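Public institutions that buy or fund automation should ask to see it working at an ordinary pace. The open day held at Lirkomberg in September, which drew 61 visitors, made that case well.

The Flondance bench had been given a modest task - sorting painted cubes by colour - and each session ran for 30 minutes. Several guests left after the first few moves. Those who stayed learned more.

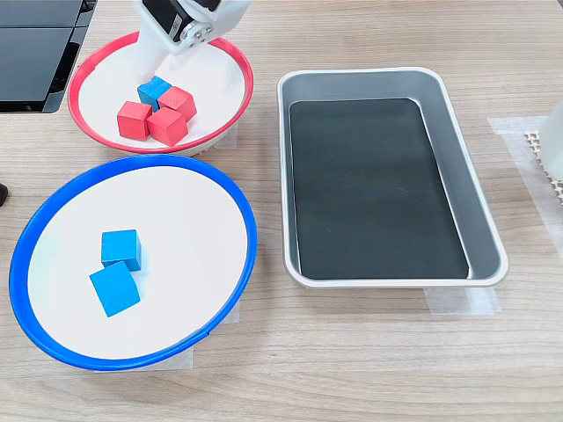 The sorting bench at Lirkomberg, with the gripper at the red-rimmed dish.

A cube is a forgiving object, and a tabletop is a forgiving workplace. Even so, a long session allows the public to judge hesitation, recovery and the amount of staff attention required. A polished two-minute film allows none of this.

It is our view that the Hostton program, which currently allots 15 minutes to each exhibitor, should adopt the longer format next year. Organizers should also publish the number of times an operator stepped in.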